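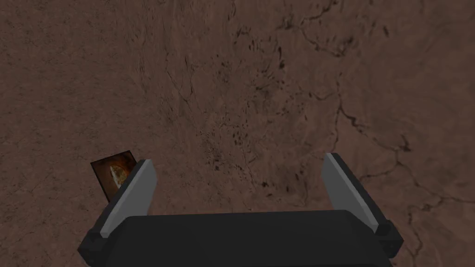 Cracks across a reddish-brown, stone-like surface. Computer rendering.

A Wall Is a Record: Mirta Bravo on the Care of Old Surfaces

2/9/20

Mirta Bravo has been head of surface conservation at the Welley Institute for 14 years. In that time her department has moved from a single room beside the archive to the ground floor of the Olivares building, and its work has grown from occasional advice to a standing program of inspection, repair and training. She spoke with the Institute's newsletter as the department prepared to publish the results of its regional survey of plastered and earthen walls.

The survey covered 101 buildings, most of them houses, barns and small chapels put up before the arrival of cement in the district. Of these, 86 were found to have been repaired at least once with a material harder than the wall beneath it. Dr. Bravo said the figure was higher than the department had expected, although the pattern was a familiar one.

"A soft wall needs a soft repair," she said. "Earth and lime take in water and let it go again. If you put a dense coat over them, the water still gets in somewhere, usually at the top or at the foot of the wall, and then it has no way out. The owner sees a sound, hard face for several years. Behind it the wall is turning back into mud."

She does not blame the owners. Many of the repairs recorded in the survey were carried out on professional advice, and some were paid for by public grants. The Institute's own guidance from an earlier period recommended cement patching in certain cases, and the survey report reprints that guidance in full. "We thought it right to include it," Dr. Bravo said. "People followed our instructions and should be able to see what those instructions were."

Asked how a member of the public might tell an ordinary crack from a serious one, Dr. Bravo was cautious. Fine cracking in an earthen finish is often no more than the result of drying, and may have been there since the week the wall was coated. A crack that runs through several coats, or that has one side standing higher than the other, deserves a visit from someone qualified. Hollow areas are of greater concern to her than visible lines.

"Tap it with your knuckles," she said. "You will hear the difference before you see it. I have stood in front of walls that looked perfect and sounded like a drum."

The survey produced 3,541 written observations, each linked to a position on a measured drawing. The department chose a plain vocabulary for these records. Surveyors were asked to write down what they found at the wall and to leave the cause for a later meeting. According to Dr. Bravo, this was the most disputed decision of the whole project. Several experienced surveyors felt that a trained person should be free to record a diagnosis on the spot.

"I understood the objection, and I still do," she said. "A good surveyor often knows the cause at once. But when we went back to the old files, we found the word 'damp' on nearly every page, and we could not tell if the person had seen a stain, or felt a wet wall, or simply expected one. We did not want to leave the same difficulty to the people who come after us."

The discussion turned to limewash, on which the department receives more inquiries than on any other subject. Dr. Bravo recommends thin coats on a dampened surface, with plenty of time between them, and advises against working in direct sun. The commonest fault she meets is a coat applied too thickly by someone who was disappointed at how little the first one covered.

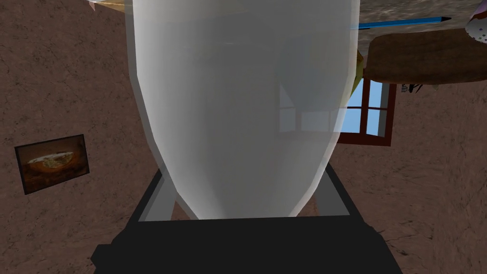 "It goes on looking like dirty water," she said. "You must have some faith in it. By the next morning it has turned white, and by the fourth coat it has a depth that paint does not have. People telephone us after the first coat and ask whether they have bought the wrong thing."

Color is a separate question. The older finishes of the district were tinted with local earths, chiefly reds and browns, and no two batches were quite the same. Owners who wish to match an existing wall are asked to prepare small trial patches and leave them through at least one change of season. The department holds a set of reference panels for this purpose, which may be consulted by appointment. It does not supply pigments and does not recommend suppliers.

Dr. Bravo came to the field by an indirect route. She studied soil science and expected to work in agriculture. A summer post at Plillum, where an earthen granary was being taken down and recorded, changed her plans. She was asked to describe the layers in one wall and spent most of August doing so.

"There were more coats than anyone had supposed," she recalled. "Some had chopped straw in them, some had hair, and one was full of tiny shells. Somebody had carried that sand a long way from the coast, or had bought it from a person who did. I had been trained to look at soil as something that forms by itself. In that wall every layer was a decision, and I wanted to know who had made it."

The granary was not saved. A section of its wall is kept in the Institute's store, and Dr. Bravo still uses it in teaching. New students are given a hand lens and a morning with it before they are told anything of its history.

Training takes up a growing share of the department's time. The course at Flikent, run jointly with the building trades school, accepts people already working as plasterers or masons, and applicants do not need a degree. Dr. Bravo would like to see it lengthened. At present a student can learn to mix, apply and finish an earthen coat, but has little chance to see how that coat behaves over a winter. The department has asked for the use of an outdoor test wall, and a decision is expected in the coming year.

She was also asked whether demand for such skills is likely to last. Her answer was measured. The number of old buildings is not increasing, and each year a few are lost to neglect or to road works. On the other hand, some builders have begun to use earth finishes in new houses, and they bring questions that the conservation trade is well placed to answer.

"They are not our main concern, but we are glad to talk to them," she said. "Some of what they are doing is very good. Some of it will come off the wall in five years, and I tell them so."

The survey report will be placed in the reading room on publication, with a shorter guide for owners to follow. The guide describes how to inspect a wall, when to call for advice, and how to carry out small repairs in earth and lime. Dr. Bravo asked that one point be made to readers in advance of it – gutters should be cleaned before any work on a wall is considered.

"Half of our visits could be settled with a ladder and a bucket," she said. "We are happy to come, of course. But please look at the gutter first."

Requests to consult the reference panels should be made in writing to the department at the Olivares building.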